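Oil stain on oak table, will soap remove it?

Asked by Erhan Kırmızıgül in Home and Furniture

Hello everybody. In November I bought a used table with a light oak top. The seller told me it is finished with oil, not lacquer. Last night I left a pan of fried peppers on it and now there is a dark spot from cooking oil. I tried dish soap two times and the spot stays the same. A shop near me wants 2,670 for a new finish on the whole top, and this is more than I paid for the table. Can I repair it myself?

2 answers

Brunello Farina
Please stop with the dish soap, it dries the wood. Put baking soda or talcum powder on the spot, thick, and leave it until the morning. Brush it off and repeat if the powder has become yellow. With my kitchen table I needed three nights. If a shadow remains, sand lightly with fine paper, always along the grain, and go a little wider than the spot so you don't make a hole.

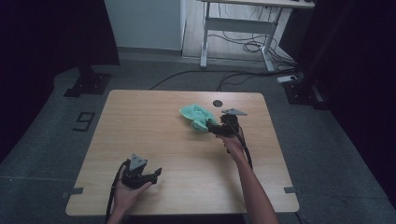
After sanding, put a very thin coat of furniture oil with a cotton cloth, wait 17 minutes or what the can says, and wipe away everything that did not go in. Let it dry one day before the second coat. Important: the cloths with oil can catch fire alone, so dry them flat outside.

dasberg30
just put a plant on it. My mother used mayonnaise for water rings but I don't know if it works for oil, maybe it makes it worse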